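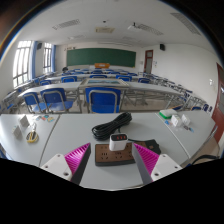 Running on Empty: Phone Battery Habits of Students at Drikby
Final report, Intro to Research Methods
Group 4, write-up by Welington Queiroz

1. What we wanted to know

Everyone complains about their battery. We wanted to know if people's habits match what they say about them, and whether a low battery changes where students go during the day. Started as a question about old phones. Got bigger after the first round of interviews, when people kept talking about buses and tickets and being stuck somewhere, hardly ever about the phone itself.

Research questions, final version:
When do students at Drikby usually charge?
At what battery level do they start to worry?
Do they pick a seat or a room because of an outlet?
Do students with a long commute act differently?

There was a fifth one about screen brightness. Dropped it. The answers were useless, most people have it on auto and never touched it.

2. Background

Short section, sorry, we lost a week to the form problem (see 3).

What we took from the reading: phone batteries wear out slowly with use, and heat makes it worse. Most people replace a phone when the battery gets bad even if the rest is fine. There's a lot of advice about keeping the charge in the middle range, not all the way full and not all the way down. We didn't test any of that, no equipment and no time. We only asked if people had heard the advice and whether they follow it.

3. Method

Online form, open for two weeks in the spring, link on the Drikby student page and on paper slips in the cafeteria. 392 usable responses. We threw out the blanks and the ones where somebody put the same answer the whole way down.

Then 13 interviews, each as long as it took, mostly in the hallway by the Prado building. Notes by hand. Two of us took notes at the same time and compared after, that worked better than recording.

Form problem: the first version asked "How often do you charge?" and gave no choice for "whenever I can." Lots of people wrote that into the comments box instead. We fixed the question and started over. Responses from the first version are not in the total.

We also did a walk-through of the Prado building at noon and again at 4 pm, to see which seats were taken first. More on that in 4.3.

4. Results

4.1 When people charge

Overnight is still the main answer by a lot. Second was in the car, or on the bus for the few who have a bus with ports. Charging during class came lower than we expected, but in the interviews nearly everybody admitted to it. So either the form under-reports it or we interviewed the wrong people. Probably some of both.

People who charge overnight mostly don't think about it at all. People who don't had a reason ready: shared room, outlet behind the bed, alarm is on the phone and the cord's too short.

4.2 The worry point

We asked for the level where you start looking for a charger. Roughly 80 students said they worry while the phone is still above half. That was a surprise. The comments from this group were almost all about commuting, especially the late bus to Onell, where the ticket is on the phone and a dead phone means you buy a second one.

The other end: a small group who never worry and let it die. One interviewee, "if it's off it's off." Another goes home and reads. We had no category for these people and should of made one.

Heard of the middle-range advice: most. Follow it: very few. Several said their phone does it for them.

4.3 Seats and rooms

Outlets do matter for where people sit, but less than windows and way less than friends. In the walk-through the wall seats filled up first both times. Can't say that's the outlets though, wall seats are also out of the way of the door, and you can lean.
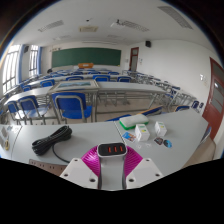 Sharing is the part we didn't plan for and it ended up the most interesting. In interviews people described a kind of unwritten rule about who gets a port and for how long. Lowest battery goes first, the person who brought the charger never has to ask, and you don't unplug a stranger. The numbers are tight when everyone is in the same room: a desk charger like the one in the photo has three USB ports in a row on the end, so a table of four already has to work something out. Cable is the other half of it. A thick looped bundle like the one on the desk there is fine if you have the desk to yourself, and a pain next to two notebooks and a lunch. Several people said they'd sooner go without than deal with cords across the table.

Only 12 form responses mentioned lending a charger to somebody they didn't know. In interviews it came up much more often. We think people don't remember it as a thing they did.

4.4 Commute

Long commute students carry a power bank more often, charge earlier in the day and worry sooner. The strongest pattern in the whole data set. The students coming in from Godar and Onell look nearly the same as each other even though the Godar route is a lot shorter, we don't have an explanation for that. Maybe the waiting and not the ride. There's no shelter at the Godar stop and people are on their phones the whole time.

5. Problems

The form was online, so anybody with a dead phone that week was less likely to answer it. We noticed this late.

Paper slips in the cafeteria means we got mostly people who eat there.

"Worry" means different things. A couple of interviewees treated it as a joke question, one was really upset about a night she couldn't call home. Same word on the form.

Walk-through was a single day and it rained. More people indoors then usual.

6. What we'd do next

Ask about the bus ticket directly. Split "charging in class" into during the lecture and during breaks. Do the walk-through on several days, dry ones included. Talk to the library about whether they'd lend chargers the way they lend calculators, we emailed and didn't hear back before the deadline.

Also a proper comparison of the two bus routes with waiting times, which somebody else could take on as its own project.

Appendix A: form questions, second version
Appendix B: interview notes, names removed
Appendix C: seat map of the Prado building, noon and 4 pm (the 4 pm one is missing the back row, will add)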